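Monday, ad auction notebook

Picked up the replay again after lunch. The question is the same one we've had since the spring: does the Skongate exchange give its own buying tool a head start over outside bidders, or does it only look that way because its own tool is better tuned? The complaint from the publishers says head start. I'm not sold yet. The publishers lose money either way and would say head start regardless.

Setup as before. One test site with plain banner slots, three buyers bidding: Skongate's in-house tool, Vendberg, and our own dummy bidder on fixed prices. Dummy bids the same amount every time, so if it loses to a lower bid something is off. Logs from the page side and logs from the bidder side are kept apart and only joined at the end.

First run was 207 auctions. Threw out 17 where the page log had no closing price. I don't like throwing anything out, and if those turn out to be bunched in one hour I'll want them back in. Have not checked that yet.

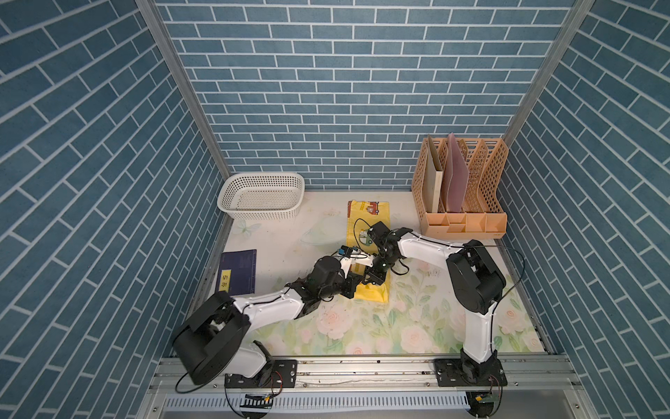 Does the in-house tool see the other bids before it has to send its own?

Can't tell from these logs. The timestamps show its bid landing last in most auctions, but landing last and having seen the others are separate claims, and a server sitting in the same building would land whenever it liked. We would need the exchange's internal log to settle it, and they are not going to hand that over without being ordered to.

What the logs do show: of the auctions the in-house tool won, 64 were won by the smallest step the exchange allows over the next bid. That looks bad. It's also what you'd get from a bidder that has learned our dummy's fixed price after a dozen tries, so the fixed price was a dumb choice on my part. Second run should move the dummy's price around at random. If the tiny margins survive that, I'll start to believe the publishers.

Timeout setting. Skongate's help page says every buyer gets the same time to answer. Vendberg's bids were dropped for lateness more often than ours, and we run on worse hardware than they do. Could be their fault. Could be the route between them and the exchange. Don't write this up as unequal treatment until we've tested from a second location – the Curkton machine should be free tomorrow and it sits on a different network.

Read the draft summary again while the second run was warming up. Page two says the exchange "systematically favors" its own tool. Crossed that out. We have one site, one kind of slot and one afternoon. "Wins by narrow margins in this sample" is as far as I'd go and even that needs the word sample in bold. The line about harm to rivals has nothing under it at all. Harm means somebody lost sales they'd otherwise have made, and we haven't looked at sales.

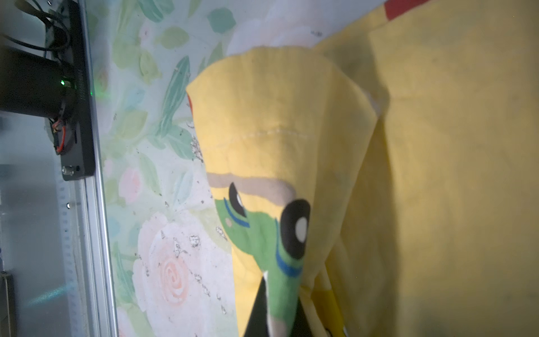
The dominance section has a similar problem. The 69 percent share everybody keeps repeating comes from a slide by Vidmar, and Vidmar sells a competing exchange. The slide counts web banners only and leaves out in-app ads. Add those and the share might go down, or up for that matter. I asked for the method behind it and got the same slide back in a different file format. Until there's a second source the number goes in a footnote with the name of who made it.

Same doubt in the other direction, to be fair. Skongate's reply to the complaint says publishers can switch whenever they want, and points to the export button. I tried the export. It gives you the ad slots and the names, and drops the price floors and the whole block list. Anyone moving would have to type those in again by hand. For our test site that's ten minutes. For a newspaper with years of block rules it's a real job. Worth a paragraph, with the exported file attached so people can look for themselves.

Second run, random dummy price: started 3:40, stopped early when the page log filled the disk. Not usable. Cleared old logs, restarting tonight with the log level turned down.

To do
Check whether the missing closing prices are bunched.
Rerun with random price, longer this time, overnight if the disk holds.
Lateness test from Curkton.
Take the share figure out of the opening paragraph.
Ask whether the bid step is set by the exchange or by the publisher. I've been assuming exchange and can't find where I got that.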